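Memory module pull keeps stopping halfway - gripper faults over the board

nimum_bench
Hi all, long post, sorry in advance. We're teaching an arm to take memory modules out of old desktop towers, and since April it's been stopping partway through with a force fault. The arm goes down over the board, closes, starts to lift, and quits. Log says 187 on the limit every single time. I've redone the calibration twice and had a good long think over coffee - no luck. Pictures from the cell:
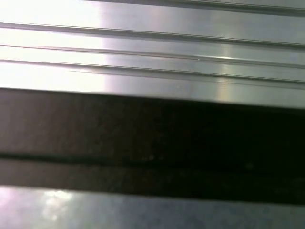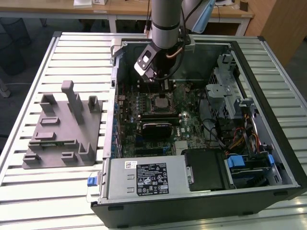
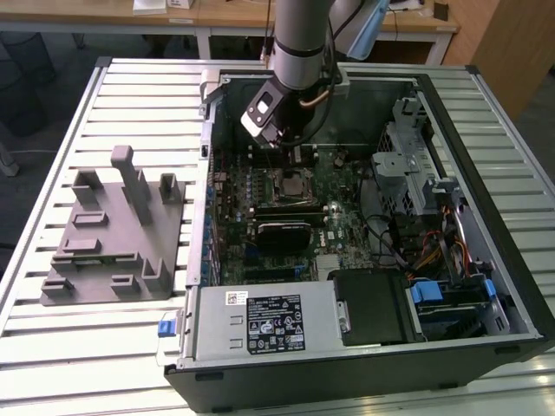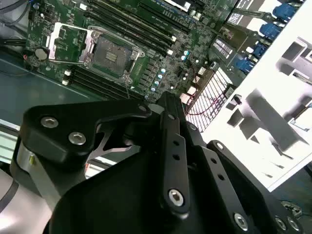
Replies

kekska
Oh, I feel for you, we lost most of a spring to something like this! My money is on the case creeping. A tower on its side on bare aluminum slats will slide a hair when you tug at it, and then your taught position is off. Clamp it down first and see.

Chanida Rojanasak
I'd gently disagree with kekska - a sliding case would give you a different number each run, and you get 187 every time. That sounds to me like the end latches not being fully open, so the arm is pulling on the whole board. Please don't raise the limit to get past it. We did that once and tore a slot clean off.

ammann34
Raising it a little is fine if you go slowly. We run 155 normally and bump it for stubborn boards.

Chanida Rojanasak
With a person's hands anywhere near that case? I wouldn't, truly.

nimum_bench
Thank you both, this is so helpful. I'll leave the limit alone, check the latches by hand with the arm powered off, and then try a clamp - one change at a time, I promise. Will write back when I've run it.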